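Workshop notebook, puppet fan film "Cladach", entry 2026-01-05

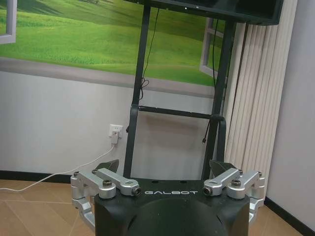

Continued with the captain's mouth. The old foam lip is too stiff and the jaw closes later than the voice, so in the dialogue test he looks like he is chewing. I cut a new lip from the softer sheet and glued only the back half. It must rest overnight before I judge it.

Eusebio sent the new version of the parody script. The bridge argument is now two pages shorter and I think it is better, but the joke about the Sithole ambassador is gone and I would like it back. I wrote to him. If it returns, we need the second ambassador head, which has no eyelids yet.

Render notes for the animated half:
Shot 2, corridor. Fur on the first officer flickers when he passes the lamp. Same as in July. I raised the samples to 900 and the flicker is smaller but still there. Do not go higher before we try the other light.
Frame 1148, the sleeve goes through the console. Fixed by moving the elbow, not by the collision setting, because this setting breaks the cape.
Frame 3361 is the last one of the reel. The file on the Likton drive stops earlier, so please use the copy in my folder.

Voice tracks: Eusebio recorded the doctor again, slower. The letters P and B pop in the first take, the second is clean. I kept both and named the clean one "doctor_good". The mouth shapes are still timed to the old recording and all have to be moved by hand.

The comic version: Prindton answered about the printing. They want the pages with a wider inner margin, otherwise the balloons go into the fold. I moved the balloons on the first pages and it is slow work, some tails now point at the wrong puppet. Question for Eusebio, can we cut the caption on the cover? It says the same thing as the title.

To do: lip, eyelids, letter to Prindton about the paper. Black thread is nearly finished, buy the thick one.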